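Hunmont 羊毛毡厂参观记录

2025年8月10日，星期日，Hunmont 毡厂对外开放一天。参观分组进行，每组11人，全程步行，路线为选毛、开松、梳理、针刺、后整理。

选毛间按细度和含杂率分级。原毛来自 Brerkness 一带，6月剪毛，入库前只做一次粗洗。厂方的做法是把含脂率压低后再开松，否则梳理机针布容易糊死，停机清理要占去半个班次。

梳理段共7台机，出网后交叉铺叠，再送入预针刺。主针刺机标称每分钟300次，当天运行在268次，操作台上有显示。讲解员的解释是，厚料降频可减少断针，代价是产量下降。成品克重靠铺网层数调节，针刺密度只作微调。

后整理包括热压、剪毛和分切。灰色毡用混色原毛直接成网，不另染色，批次间色差靠配毛比例控制。

灰色毡状材料，小块使用：
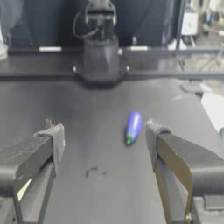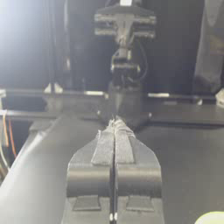
Madalena Rebelo 则认为，厂方对针刺密度的说法过于简单：同样克重下，密度偏低的毡受反复摩擦后起毛更快，边缘先散，单看厚度和克重验收会漏掉这个问题。她建议订货时把耐磨次数写进技术条件，并要求按批留样。

讲解员答复，耐磨测试目前外送 Urnomham 的实验室，按订单做，不作为出厂必检项目。

分切间噪声较大，入口处发放耳塞。边角料打包后回到开松工序，回用比例厂方未公布。参观在仓库门口结束，样卡可自取，克重印在背面，厚度需自行测量。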